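Ticket: Dryer ends Cotton program early, load still damp
Product: Bullora vented tumble dryer, moisture sensor model
Site: Hendricks building, Geltow, shared laundry room, ground floor
Priority: Normal
Status: Resolved, monitoring

Original report

Dryer stops well before the time first shown on the display. Program is Cotton, Cupboard Dry. No error code. The display jumps from the remaining time straight to the cool-down phase, runs cool-down normally, then shows End. Thick items (towels, hoodies, jeans) are damp at the seams. Thin items are dry. Started in September. Before that the same program with the same kind of load came out dry every time.

Already tried by reporter: cleaned lint filter, restarted machine at the wall switch, selected Extra Dry instead of Cupboard Dry. Extra Dry runs a little longer and ends the same way. Timed program works and gets everything dry if set long enough, so heat is present.

Support reply

Please confirm the following before we look at parts.

- Is the drum turning for the whole cycle, in both directions?
- Is the exhaust hose free of kinks, and does the outside flap open when the machine runs?
- Are dryer sheets or liquid softener used?
- Are small loads affected in the same way as full loads?
- Which washer do the loads come from, and at what spin speed?

Reporter update

Drum turns both ways. Hose is straight apart from one bend at the wall. Flap opens fully. Strong air flow outside.

Softener is used by some households, dryer sheets by at least one. It is a shared machine and there is no way to control this.

Small loads are worse. A few T-shirts alone will end almost at once. A full drum gets further along.

Loads come from the Stero washer next to it. Spin speed is whatever the user picks. On the Delicates program the washer defaults to 600 and a lot of people leave it there for everything. On Cotton it goes much higher.

Support reply

Low spin explains a long drying time. It does not explain an early stop. A wetter load should keep the sensor reading wet for longer. Ending early on small loads, with working heat and good air flow, points to the sensor circuit reading dry when the load is wet. The usual cause is residue on the sensor bars. Softener and dryer sheets leave a clear film that insulates the metal. It is often not visible.

The bars are the 2 curved metal strips inside the door opening, just below the lint filter slot. Cleaning procedure:

1. Switch off at the wall and let the drum cool.
2. Wipe both strips with a cloth dampened with white vinegar or rubbing alcohol. Rub along the full length.
3. Do not use steel wool, a scouring pad or any cream cleaner. Scratches hold residue.
4. Wipe again with a cloth and plain water, then dry.
5. Run a test load on Cotton, Cupboard Dry, with items of similar thickness.

Please report the result for a mixed load as well.

Reporter update

Bars cleaned with vinegar. They looked clean beforehand, but the cloth came away gray.

Test load A, towels only: ran to a believable length, dry.
Test load B, T-shirts only, half drum: dry.
Test load C, towels and T-shirts together: T-shirts dry, towels slightly damp at the hems.

Load C is better than before but not right.

Support reply

Load C is expected behavior. The sensor measures what touches it. In a mixed load the thin items dry first and make up most of the contacts, so the controller sees a dry load while the hems still hold water. Two options: sort by thickness, or raise the dryness offset in the settings menu. The offset applies to all sensor programs and is kept after a power cut.

To change it: machine on, door open, hold Start and Delay together until the display shows a number. The factory value is 2. Turn the dial to change it, press Start to save. The highest value is 4. We suggest going up one step at a time and running a few normal loads between steps. A high offset will overdry thin cotton, which sets creases and makes shirts stiff.

Reporter update

First attempt at the menu failed. The display stayed blank with the door open. With the door closed the same key combination only toggled the child lock.

Support reply

On machines with the older control panel the drum light has to be on when the keys are pressed. Open the door, wait for the light, then hold both keys. If the light has timed out, close and reopen the door.

Reporter update

Works with the light on. Offset was at the factory value. Raised by one step.

Mixed loads now come out dry including hems. Cycle is longer by roughly the length of the cool-down phase. No early stops since the cleaning, including small loads.

One remaining complaint from a household: T-shirts more creased than before when left in the drum after End.

Support reply

The anti-crease phase turns the drum at intervals after End, but only if it was selected at the start. It is off by default and is not stored between cycles on this model. Select Anti-Crease before pressing Start, or take the load out promptly.

For items already creased, a short timed run with a damp cloth in the drum loosens most of it. After that the shirts should come out right away and be laid out flat, one at a time, and smoothed by hand from the middle toward the hem before folding.

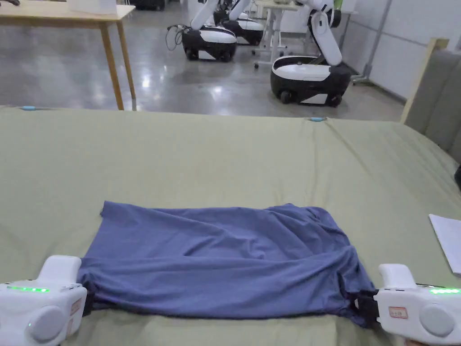 Heavy cotton holds a crease longer than thin jersey and may need a second short run. Repeat the sensor cleaning monthly for as long as softener is in use in the building. The offset can stay where it is. Ticket will close automatically if there is no further update.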